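Course: Play Materials in Early Childhood
Handout 4: Wooden shape blocks
Teacher: Viola Melis
Sep 14, 2024

Please read this handout before the practical class. In the last class we spoke about sand and water. Now we continue with hard materials, and first with colored shape blocks.

1. Why shape and color are taught separately

A young child who is asked to "find the same" will often choose by color. If all triangles in the set are blue and all stars are red, we cannot know what the child has noticed. For this reason a good set repeats one color in different shapes. Lempi Lehtinen, who taught this course before me, called these "the honest pairs," and I have kept her name for them.

In your notes, always write the color and the shape together, for example "blue triangle" or "red star." Do not write only "the blue one." When you read your notes again in December, you will not remember which one it was.

2. The working surface

Give the blocks a surface with a clear border. A plain board laid on the table is enough. The child understands quickly that the work happens on the board, and the blocks which are outside are resting. A board of pale wood is suitable, as strong colors are easy to see on it. Avoid patterned cloth.
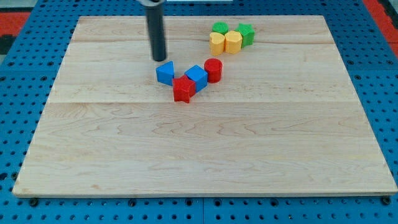 Begin with few blocks and keep them close together. When a block stands partly behind another one, the child must move the head or the hand to see it completely, and this is already a part of the learning. Wait before you help. Students in their first practice usually speak too early.

3. Words for solid shapes

In daily speech we say "triangle" and "star" for blocks, but these are names of flat figures. The solid with two triangular faces is a triangular prism. The solid with six equal square faces is a cube. With children you may use the daily words. In your written report I ask for the exact ones.

4. Task for the practical class

Work in pairs. One student leads the activity and the other observes. Choose two blocks of the same color and different shape, then two of the same shape and different color. Ask the child, "What is the same here?" and write down the answer in the child's own words. After this, change roles.

The room has 19 sets, so each pair can take one. Return every block to its own box, because the sets from Nevden and Saston are not the same size.

The report may have up to 358 words. Reading: chapter 2 of the course book, together with the page on sorting games. Bring your questions to the class.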